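**Subject:** Re: Right arm grip loss on the tape measure task

Dear colleagues,

Thank you to Harpreet for the prompt report. The task concerned is the placing of the yellow tape measure into the blue bin with the right arm.
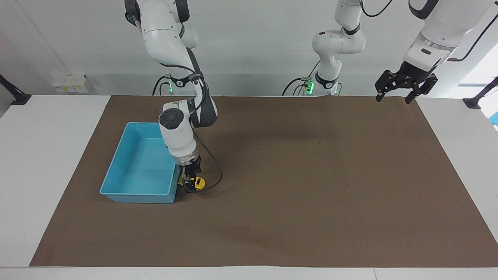
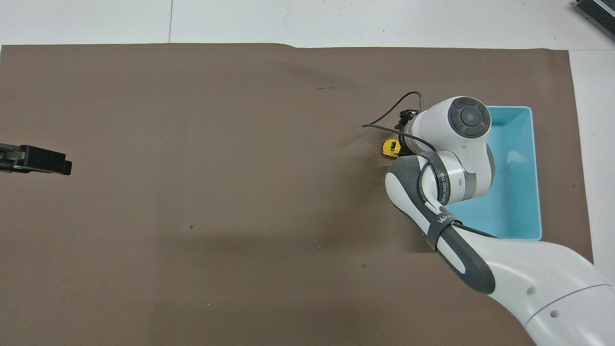
The log review is complete. Of 161 attempts under the current settings, 54 ended with a grip force warning. The fault lies in the force threshold, which was reset during the last Resodero update. Until it is corrected:

- the right arm is to run at reduced speed only;
- no one is to reach across the mat while either arm is powered — this includes clearing dropped items;
- each warning is to be reported to Florence Caron.

The planned run of 2,000 cycles is postponed to July.

Yours sincerely,
Marlene Paquette

On 28th May, Harpreet Beaulieu wrote:

> The right gripper released the tape measure twice this morning without a command. I have stopped the arm and kept the logs. Please advise whether the left arm may continue.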